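Filter bags, a wet July and a very patient supplier

I promised in the last post that I'd write up the filter saga, and three of you have now emailed to ask, so apparently I'm not the only person who finds this stuff interesting. Get a cup of tea. It's a long one.

For anyone new, I press apples and pears (and, when a neighbour is feeling generous, quinces) in a unit behind the old dairy at Widalitz. Most of it goes out as juice, a bit goes for cider. Last season we did 1,849 litres, and this season we finished on 1,939, which I'm very pleased with given that the pears were late and then all came at once, as pears do.

The press itself has never given me much bother. It's what comes after. Juice straight off the press is full of bits, and if you want it to look like something people will pay for you have to get the bits out. For years I let it settle overnight in the tall tank and racked off the top, and that's fine if you've got the time and the tank space. By the second year I had neither, so I bought a cartridge housing, and then a bag filter housing, which is where the trouble began.

A bag filter, if you've never met one, is about as simple as kit gets. There's a steel pot with a lid and a perforated basket inside it, and a cloth bag sits in the basket. Juice goes in at the top, through the bag and out at the bottom. The bag catches the solids and you throw it away or wash it. I bought mine second-hand from a brewery that was closing down, and it came with a carrier bag of spares and no paperwork whatsoever.

The first lot of bags I ordered were the wrong length. My fault entirely, I measured the basket and forgot the collar. The second lot were the right length but had a wire ring at the top where my housing wanted a moulded plastic one, and the lid wouldn't seat on them properly. It looked as if it had seated. I clamped it down, started the pump and walked off to label some bottles, and when I came back there was cloudy juice going merrily into the clean tank because it was all slipping round the outside of the ring. Two hundred bottles' worth, back to the start!

So that was when I stopped guessing and rang somebody. A friend in the brewing world gave me the number of a small firm called Plikik, who make filter bags and not a lot else, and I got put through to Océane Robichaud. I have to tell you about Océane because she's the reason this post has a happy ending. I rang at ten past four, fully expecting to be told to look at the website, and she kept me on the phone until nearly five asking questions. What was I filtering? How thick was it? Was there pectin in it? What pressure was the pump putting out? Did I know what the pump was? (I did not. I had to go and wipe the grime off the plate with my sleeve and read it out to her.)

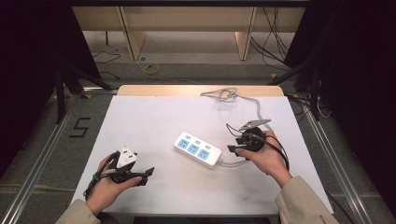

She had me post her one of the old bags from the carrier bag, even though it was split down one side, and she sent back a little sheet of notes with a drawing. My housing takes a 7 inch collar, as she'd suspected, and the basket is a bit shallower than the usual one, so a standard bag was folding over at the bottom and blocking itself. That explained a lot. I'd been blaming the pears.

Then we got on to the cloth, and this is the part I'd never given a moment's thought. I'd assumed a finer bag was a better bag. You want clear juice, you buy the finest one you can afford, job done. Océane laughed at me, quite kindly. If you put thick juice straight into a very fine felt bag, the outermost bit of the cloth clogs in minutes, the pressure climbs, and then one of two things happens: the flow drops to a dribble, or the seam goes. I'd had both.

What she suggested was 2 bags in a row. A coarse mesh one first, to take out the pulp, and then a felt one to catch the fine stuff. The mesh is a single woven layer, so the bits sit on the surface and you can hose it down and use it again. The felt is thick and fuzzy and holds the dirt right down inside, so it doesn't really wash out, and you've got to accept that it goes in the bin when it's done. I'd been scrubbing felt bags in the sink for an entire season — with a nail brush — and wondering why they never came up right.

Of course, two stages meant I needed a second housing. I went round and round on this for a week. I nearly bought a brand new Ostero one, all shiny, with a swing lid and a pressure gauge on each side, and I had it in the basket at midnight more than once. In the end I found a used one from a jam maker two valleys over, and spent the difference on decent hoses. It's dented and it's got somebody's initials scratched in the lid and I'm very fond of it.

Fitting it took a whole afternoon, mainly because one set of threads was metric and the other wasn't, and my adaptor drawer is a disgrace. Lewis came over with his big spanners and we got there in the end, with a fair amount of PTFE tape and some language. We ran water through first to check for drips and found four, all at joints I'd done and none at joints he'd done. He has mentioned this since.

Then the juice. I started with a small batch of Bramleys, nothing precious, and stood over it the whole time like a nervous parent. The gauge on the first pot crept up a little and stayed there. The second one hardly moved. What came out at the end was the colour of weak tea and you could read a label through it, and I may have shouted.

A few things I've learned since, for those of you with a similar set-up:

Wet the felt before you start. A dry bag can trap air and it sits funny in the basket. I dunk mine in clean water for a minute and push it down with my hand so it's touching the bottom.

Open the valve slowly. If you let the pump hit a new bag at full whack you can blow the seam before you've filtered a drop. I've got a bit of red tape on the valve handle now to remind me, as I'm not at my sharpest at six in the morning.

Write down the pressure when the bag is new. You can't tell when it's getting full if you don't know what it looked like empty. I keep a pencil on a string by the second housing and scribble it on the wall chart.

Rinse the mesh bags straight away, inside out, with cold water. If you leave them till after lunch the pulp dries on and you'll be there all evening. Ask me how I know.

And keep a spare lid seal. They cost next to nothing and they only ever fail when the tank's full and the shop's shut.

On money, I'm spending a bit more per season on bags than I was, and I don't mind a bit. The old ones were cheap and I went through them like tissues. With the mesh one taking the worst of it, each felt bag lasts far longer, and I'm not pouring half my evenings into re-running juice that should have been right the first time. The settling tank has gone back to being a settling tank for the cider, and that's freed up the corner by the door for crates.

I do still have eleven of the wrong bags. The too-long ones with the wire rings, perfectly good, never been used. If anybody has a housing that takes that kind, drop me a line and you can have them for the postage. I tried one as a peg bag and it was too deep to find the pegs.

Next time I want to get into pasteurising, as I've had some questions about bottle temperatures and I've changed my mind on a couple of things I said last year. I've also got the quince batch to tell you about, which clogged everything, both stages, in one go. Océane has asked me to send her a jar of the sludge so she can have a proper look at it, and I've just got to work out how to post it without upsetting anyone at the sorting office.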